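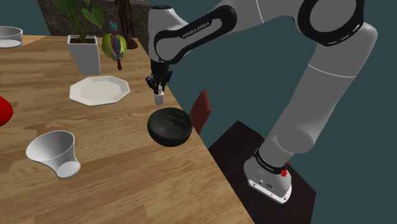 A robotic arm holds a small white block over a wooden table.

City extends film permit program to smaller productions

The Humusby Film Office will offer a simplified permit to productions with crews of fewer than 100 people, beginning in May. The permit covers filming on city streets, in parks and inside municipal buildings.

The office issued 168 permits last year, covering 1057 hours of location work, its annual report shows. Most went to commercials and student films – feature productions made up a small share.

"Smaller crews have told us the existing application takes too long," said Veronika Aebischer, director of the office. "The new form is four pages and will be answered within five working days."

Applicants must still carry liability insurance and give written notice to residents on affected blocks. Street closures and night shoots after 10 p.m. will require a separate review by the traffic division.

Questions may be directed to Eusebio Chambi, permit coordinator, at City Hall.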